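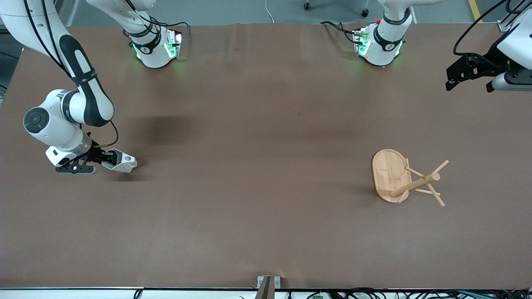
The brown tabletop, with a white robot arm reaching in from the left.

Home News Music Eats Calendar Contact

Groren's drummer on long songs, borrowed organs and getting loud again

27 Jul 2020
By the Music Desk

14 shares | 2 comments

The drummer from Groren picks up on the first ring and apologizes for the dog before the dog has made a sound. Then it barks, for quite a while, and we both wait.

"She hates the phone," the drummer says. "She's fine with cymbals. You could drop a whole tray of cymbals next to her."

If you've spent any time around the music rooms of Plultdale you already know Groren, the four-piece that plays slow, heavy, surprisingly danceable soul with a church organ buzzing away in the middle of it. Their second album, "Gazi," was finished in May and it's a beauty. Seven songs, the longest of them close to twelve minutes, and I've had the thing on in the car for days now (the neighbors have been kind about it).

"We never planned on twelve minutes," the drummer says. "We kept waiting for somebody to end it. The bass player was looking at me, I was looking at the singer, and the singer had her eyes shut. So around we went again."

That's the take on the record. They tried two shorter ones the next day and threw them both out. "They were tidy," the drummer says, in a voice most people save for the dentist.

The organ has its own story. It belonged to a roller rink out on the county road and sat under a tarp for years after the rink closed. The keyboard player got it on loan from the family who owned the place, and it took five people and a horse trailer to bring it into town. Three of the low notes don't work.

"You learn where the holes are," the drummer says. "There's a song on the second side that's in the key it's in purely on account of a dead B flat."

Before all this, the band was a fixture at Colow, the old seed warehouse by the tracks that holds 800 people when they take the chairs out. Groren played there opening for just about everybody, and last fall they finally headlined. I was at that show, over by the left-hand speakers, and I don't think I heard properly until the following Tuesday. It was wonderful. The drummer remembers it differently.

"I remember my stool sinking. It was going down a little every song. By the encore I was playing the ride cymbal way up over my head like I was changing a light bulb."

With Colow dark this summer, the band has been playing outdoors when it can, mostly from the loading dock behind a tire shop, for people sitting on tailgates in the lot. They've done four of those so far. Folks honk in place of clapping, and the drummer has opinions about that.

"Honking has no rhythm! None! You finish a ballad, a really sad one, and there's a pickup going off at you. But then you look out and it's a guy and his kids, and they're all grinning, and okay, fine, honk away."

I ask about influences and get a long and very happy answer about marching bands. The drummer's high school had one that was far too big for the school, with eleven bass drums – "eleven, and we didn't always win at football, but you knew we'd been there" – and you can hear it in the opening of the new record, where the kick comes in alone and just keeps walking.

There's more on the way. The band has half of a third album written, and the singer has started playing the trumpet, which she'd given up at fourteen. Nobody else was told. She brought it to practice in a grocery bag.

"She took it out and played four notes, and the keyboard player laughed so hard he had to go sit on the steps," the drummer says. "But they were good notes. We're keeping those."

The first pressing of "Gazi" was 1311 copies, an odd number that came down to how much money was left in the band's coffee can. Some are still around. The record store on Main has a stack by the register, and the band sells them off the dock at shows, next to the cooler.

The dog starts up again. Someone is at the door with a drum case, the drummer says, and it might be the one that went missing in the spring, so we leave it there.

2 comments | Share | Print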